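Millholm refurbished desktop tower, part no. 1273

I've been selling the Millholm longer than any other tower in the shop and I still like opening one up. It's a plain office desktop with lots of room inside, and I think it's the best starter machine we carry for anybody who wants to put in their own processor.

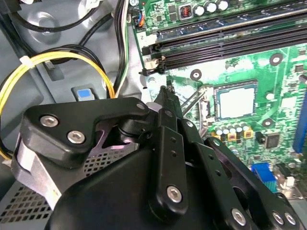

Processors come separately, so pick one from the Fotitz list when you order. Fitting it is easy if you take your time. There's a thin metal lever beside the socket - swing it up, set the chip down flat, don't push, and swing it back. Keep your fingers off the little capacitors standing in a row below the socket, please!

Lay the tower on its side on a good firm table before you start. The drive cage has blue plastic latches, so you can find them in a hurry, and I love that.

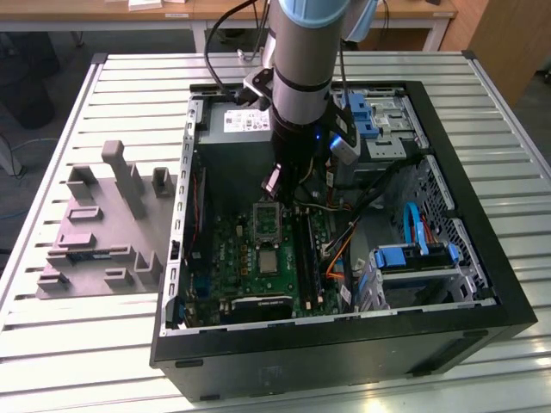

Nazmiye Bilgin wrote to us that she had hers together in one evening, and that the only slow part was getting the side panel back on. She'd like a longer power cord in the box.

Cords are 5 feet, or 9 if you ask for the long one (same price). Ships from our Misow store.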